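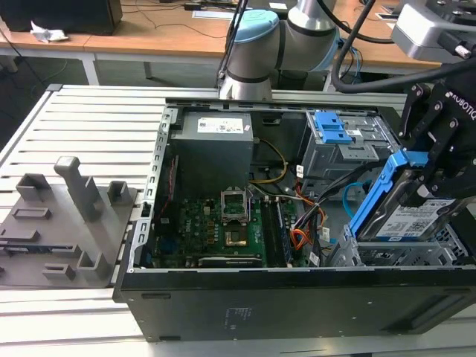

Old office computers arrive at the Hestthorpe workshop by the pallet, and most still leave it in pieces. Dilruba Sivakumar's team wants a robot arm to do more of the taking apart. Since September they have been comparing grippers to find one that can cope with hard drives, memory and cables without being swapped between jobs.

The two-finger Robotiq has had the most use. It holds a drive caddy well, Sivakumar says, but the linkages need room on both sides, and a desktop case doesn't offer much. A slimmer parallel gripper from Caltness got into tighter gaps and let the caddy twist.

Each gripper was given 312 attempts at the same set of tasks, at two speeds. Ye-ji Koo, who wrote the control code, thinks the slower runs were more useful. “At full speed you only learn that it missed,” she says. “Slow it down and you can see which finger touched first.”

Cameras were a separate argument. Liên Hà wanted one on the wrist. Koo preferred a fixed view at 1080 lines, 15 pictures a second, and for now that is what they use – the wrist camera kept catching on loose wiring.

Memory modules come next. Hà has drawn new fingertips for them, 30 mm long, and two sets are being cut.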